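Einführung in die Lebensmittelkunde
Skript zur 4. Einheit: Beerenobst – Ernte, Lagerung, Verarbeitung
Zusammengestellt von Marlina Entili

Zur Vorbereitung bitte das Kapitel über Atmung und Reifung aus der dritten Einheit nochmals lesen. Die Begriffe „klimakterisch“ und „nicht klimakterisch“ werden im Folgenden vorausgesetzt und nur kurz wiederholt.

4.1 Botanische Einordnung

Im Handel und in der Küche spricht man von Beerenobst und meint damit Erdbeeren, Himbeeren, Brombeeren, Johannisbeeren, Stachelbeeren und Heidelbeeren. Botanisch ist diese Gruppe sehr uneinheitlich. Die Johannisbeere, die Stachelbeere und die Heidelbeere sind echte Beeren. Himbeere und Brombeere sind Sammelsteinfrüchte, jedes kleine Kügelchen ist also eine eigene Steinfrucht. Die Erdbeere ist eine Sammelnussfrucht: Die eigentlichen Früchte sind die kleinen gelblichen Nüsschen auf der Oberfläche, und das rote Fleisch ist der verdickte Blütenboden. In der Prüfung genügt es, wenn Sie diese drei Typen unterscheiden und je ein Beispiel nennen können.

Der grüne Blattkranz am oberen Ende der Erdbeere ist der Kelch. Er besteht aus Kelchblättern und den Blättern des Außenkelchs. Für die Beurteilung der Ware ist er wichtiger, als viele denken, denn er verliert Wasser schneller als das Fruchtfleisch.

4.2 Reife und Erntezeitpunkt

Erdbeeren gehören zu den nicht klimakterischen Früchten. Nach dem Pflücken kann die Farbe noch etwas dunkler werden, der Zuckergehalt steigt aber nicht mehr nennenswert an. Eine Frucht, die mit weißer Spitze geerntet wurde, wird im Kühlraum vielleicht röter, aber süßer wird sie nicht. Deshalb ist der Erntezeitpunkt hier eine Entscheidung, die man später nicht korrigieren kann.

Man pflückt am besten am frühen Morgen, solange die Früchte noch kühl sind. Der Stiel wird mit dem Fingernagel abgeknipst, und der Kelch bleibt an der Frucht. Wer am Fruchtkörper zieht, hinterlässt eine Druckstelle, die man erst am nächsten Tag sieht.

Im Unterricht vergleichen wir drei Sorten aus dem Versuchsgarten, die bei uns unter den Arbeitsnamen Karkico, Lumenta und Drastora geführt werden. Karkico ist früh und weich, Lumenta hat das kräftigste Aroma, Drastora ist fest und verträgt den Transport gut. Die Parzelle hat die Nummer 202, bitte verwechseln Sie sie nicht mit der Nachbarparzelle (Himbeeren).

4.3 Sensorische Beurteilung

Für die Beurteilung nimmt man die Früchte eine Stunde vorher aus der Kühlung. Kalte Früchte riechen wenig, und man unterschätzt sie dann. Die Reihenfolge ist immer gleich: zuerst Aussehen, dann Geruch, dann Festigkeit, zuletzt Geschmack. Tragen Sie Ihre Werte nach jedem Schritt ein und nicht erst am Ende, sonst beeinflusst der Geschmack die anderen Noten.

Als Unterlage ist ein heller, einfarbiger Teller zu verwenden. Auf farbigem Geschirr erscheint das Rot anders, und die Gruppen kommen dann zu verschiedenen Ergebnissen.
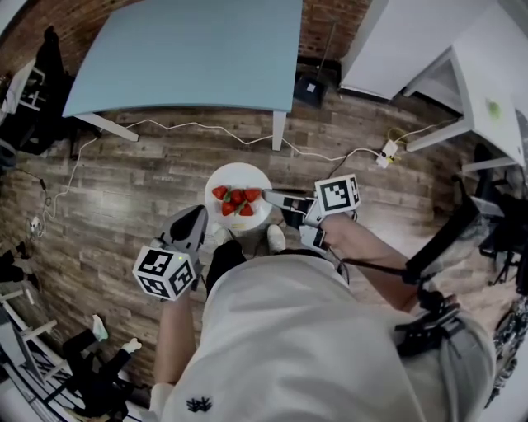 Abb. 4.1: Erdbeeren mit Kelch auf weißem Teller

Beim Aussehen achten wir auf folgende Merkmale:
Farbe: gleichmäßig rot, ohne weiße oder grüne Schulter
Glanz: deutlich; matte Stellen weisen auf Überlagerung hin
Kelch: grün und straff, nicht eingerollt
Oberfläche: keine Druckstellen, kein Saftaustritt, kein Schimmel

Die Festigkeit prüft man mit leichtem Druck zwischen Daumen und Zeigefinger. Für die Notengebung verwenden wir die Skala von 1 bis 7, wobei 7 die beste Note ist. Halbe Noten sind nicht vorgesehen.

4.4 Lagerung

Erdbeeren bestehen zu fast neun Zehnteln aus Wasser und haben keine schützende Schale. Daraus folgt alles Weitere. Die Lagerung erfolgt knapp über dem Gefrierpunkt bei hoher Luftfeuchtigkeit, in flachen Schalen und in höchstens zwei Lagen. Gewaschen wird erst unmittelbar vor dem Verzehr, und zwar mit dem Kelch, weil sonst Wasser in die Frucht eindringt und das Aroma verdünnt.

Der häufigste Verderb ist der Grauschimmel (Botrytis cinerea). Er wächst auch im Kühlschrank weiter, nur langsamer. Eine befallene Frucht ist sofort zu entfernen, ebenso die Früchte, die sie berührt hat. Bei so wasserreichem Obst reicht es nicht, die schimmelige Stelle wegzuschneiden.

4.5 Verarbeitung

Erdbeeren enthalten wenig Pektin. Bei der Konfitüre muss man deshalb mit Gelierzucker arbeiten oder pektinreiches Obst zugeben, zum Beispiel Johannisbeeren oder Apfel. Zitronensaft senkt den pH-Wert, unterstützt das Gelieren und hält die Farbe etwas länger. Lange Kochzeiten sind zu vermeiden – die Farbstoffe (Anthocyane) werden dabei abgebaut, und die Konfitüre wird bräunlich.

Beim Einfrieren legt man die Früchte zuerst einzeln auf ein Blech und füllt sie erst danach in Beutel. Nach dem Auftauen sind sie immer weich, weil die Eiskristalle die Zellwände zerstören. Für Kuchenbelag sind sie dann ungeeignet, für Püree und Soßen sehr gut.

Übungsaufgabe bis zur nächsten Einheit

Jede Gruppe beurteilt von jeder Sorte 100 g nach dem Schema aus 4.3 und bewahrt den Rest zwei Tage im Kühlschrank auf. Danach wird die Beurteilung wiederholt. Die Bögen tragen die Formularnummer 3316 und liegen bei Sekar Tambunan im Vorbereitungsraum. Gekühlt wird in den Girix-Boxen, bitte mit Deckel und mit dem Namen der Gruppe beschriftet. Abgabe der Bögen bis 16 Uhr am Tag vor der fünften Einheit.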